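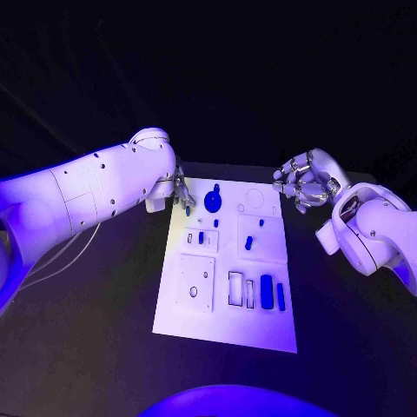
Issue 132, page 8

Our visit to the student robotics club in Meltard

In August 2023 our small group from Nesteck was invited to see the assembly project of the Tolentino school club. The bus ride took longer than planned, so we missed the welcome and came directly into the workshop.

The students call their project Zunel. The task sounds simple: two arms with metal hands must bring blue parts to their places on a white board. There are pegs, a cylinder, blocks, and for some of them an outline is drawn on the board. The club began with grippers of two fingers in July of last year and changed later to real hands, which made the programming much harder. They told us that 300 attempts were recorded before the summer break, and they want to reach 2000 for the regional competition.

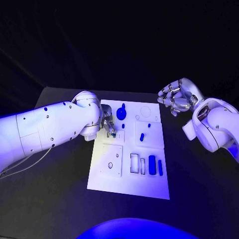 What surprised me most was how much time goes into the small pegs. The blocks are easier, the students said, but a peg turns between the fingers and then everything must start again. One team writes only the code for the left arm and another for the right – they do not always agree who should wait.

The club has 400 euros left for spare fingers this year. After the tour we got coffee, and two of our members asked for the parts list. It will be sent to us by e-mail.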